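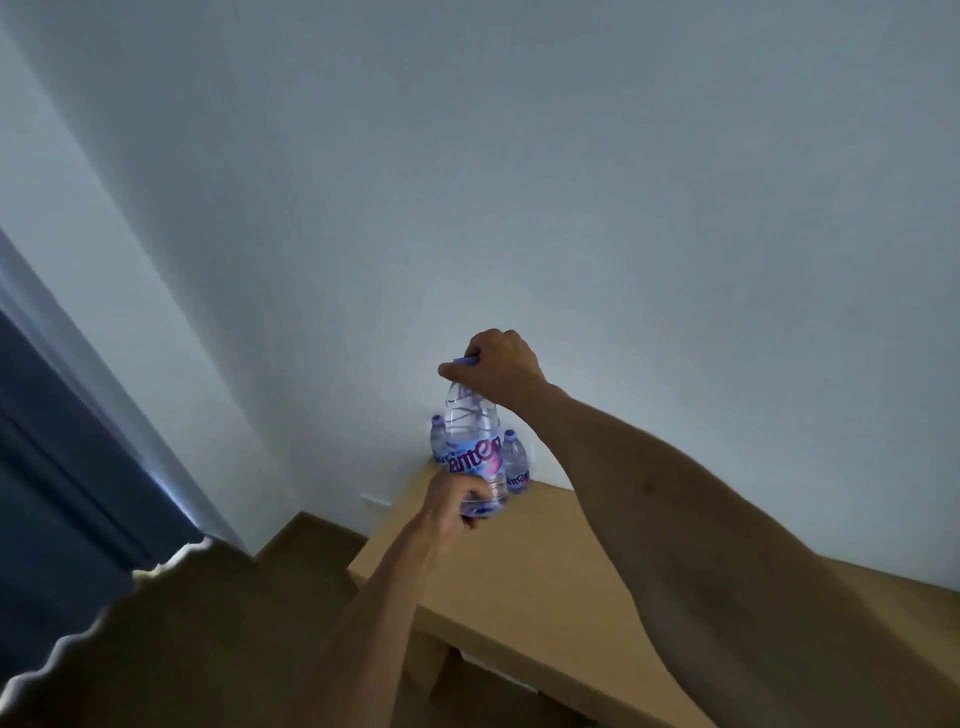 Julián Zabala

Why does a bottle cap turn?

Take a bottle of water and try to open it by pulling the cap straight up. Pull hard. Pull with both hands if you want. The cap stays where it is. Now turn it to the left, and a small child can do it. How can the same cap be so strong and so easy?

To answer this we must look at the part which we normally don't see, under the cap.

A road around the neck

Take off the cap of an empty bottle and touch the neck with your finger. You will feel a thin line of plastic that sticks out. Follow it slowly. It goes around the neck and at the same time it goes down, like a road going down a mountain. We call this line the thread. Inside the cap there is another thread, which fits under the first one.

When you turn the cap to the right, its thread travels down the road, and the cap presses harder and harder on the top of the bottle. When you turn it to the left, it travels up again until the road is finished and the cap is free.

If you pull the cap straight up, the two threads push against each other. It is like trying to pass through a floor when you should take the stairs.

You can make a thread yourself with paper. Cut a triangle with one long sloping side. Draw over the sloping side with a thick pen. Then roll the triangle around a pencil, beginning with the tall end. The line you drew now climbs around the pencil. So a thread is a slope that somebody has rolled up! A long gentle slope is easier to climb than a steep one, and for the same reason it is easy to close a cap very tightly with only your fingers.

Two hands, two jobs

People who open a bottle normally use both hands. In my photo the right hand is closed around the purple cap and the left hand holds the bottle near its base. The hands have different jobs. One turns. The other says to the bottle: you stay still.

What happens if the second hand does not help? Put a closed bottle on a smooth table and turn the cap with one hand, without pressing down. Probably the whole bottle will turn together with the cap, and it can turn like this all afternoon.

The turning hand also needs something to hold on to. Look closely at the side of a bottle cap. Most caps have many tiny lines, going from top to bottom. Your skin presses a little into the spaces between them and does not slide so much. Wash your hands with soap, don't dry them, and try the cap again. It is more difficult, isn't it? The water and the soap help your fingers to slide. The force which stops things from sliding is called friction, and here we want plenty of it.

The little click

A new bottle makes a sound when you open it for the first time. Crack! Under the cap there is a ring, joined to the cap by very small bridges of plastic. When the cap goes up, the ring cannot follow it, and the bridges break. After this you can close the bottle again, but you cannot repair the bridges. In this way you can know if another person opened the bottle before you. On some bottles one strong piece keeps the cap and the ring together, so the cap does not get lost.

Why is the bottle not smooth?

The bottle in my photo has ridges around its upper shoulder, and they look a little twisted. Many bottles have ridges or waves somewhere. They can be pretty, but they are useful too. Try this with a sheet of paper. Hold it by one short side and it bends down. Now fold it like a fan, hold it again by one end, with the folds pointing away from you, and it stays much straighter. The paper has not become thicker. Only its shape is different. With ridges, a bottle can be made from thin plastic and still keep its form when you hold it.

A closed bottle has one more helper, and this is the water inside. Water is very difficult to squeeze into a smaller space. When the cap is open, the water can escape through the top, and the sides become soft under your fingers. For this reason, if you hold a full bottle too strongly while you open it, you get a wet sleeve.

An experiment for the sink

You need a plastic bottle with its cap, and some water. Do it over the sink.

Fill the bottle to the very top and close it well. Squeeze it in the middle. How much does it move?

Open it, pour out half of the water and close it again. Squeeze it one more time. Now there is air inside, and air can be pressed together more easily than water, so your fingers go in deeper.

At last, take off the cap and squeeze gently. Keep your face away from the top.

Words to remember

Thread: the line that climbs around the neck of a bottle or around a screw.
Friction: the force that makes it hard for two things to slide over each other.
Ridge: a long raised line on a surface.

Now go through the kitchen and look for other things with a thread. Jam jars have one, and the toothpaste in the bathroom perhaps also. Ask before you open the honey.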